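Chapter 7
Gripping Soft Materials

7.1 Introduction
7.2 Finger geometry and closing force
7.3 Placing the wrist camera
7.4 Finding an edge to grip
7.5 Exercises

The arm built in Chapters 3 through 6 can pick up a rigid block and set it down at a known point. A block keeps its shape when touched, so its position and orientation are enough to plan a grasp. Cloth does not. A shirt dropped on a bench can settle in any number of shapes, and each contact changes the shape again.

This chapter adapts the Homumcombe arm for work with garments. The parts list assumes a home bench or a shared shop such as the one at Predport, where the test runs in Section 7.4 were made. No machining is needed. Readers who built the Faulkner wrist in Chapter 5 should check its cable slack before going further.

Two quantities matter most at the start: the opening between the fingertips and the height of the tips above the work surface. If the tips are too high, they close on air. If they are too low, they press the cloth flat and slide over it. A fold or a raised flap gives the fingers something to close on, and a hem or seam is stiffer than the cloth beside it. 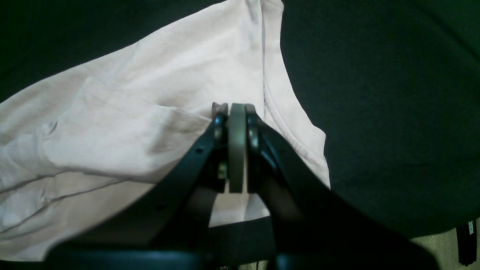 The approach used here is to lower the open fingers over a fold, stop at light contact, and close at reduced speed. Motor current is logged during closing. The Terkadov driver board reports it as a raw count, and the listings in this chapter use 841 as the stop threshold. Builders with other motors will have to find their own value by the method in Section 7.2.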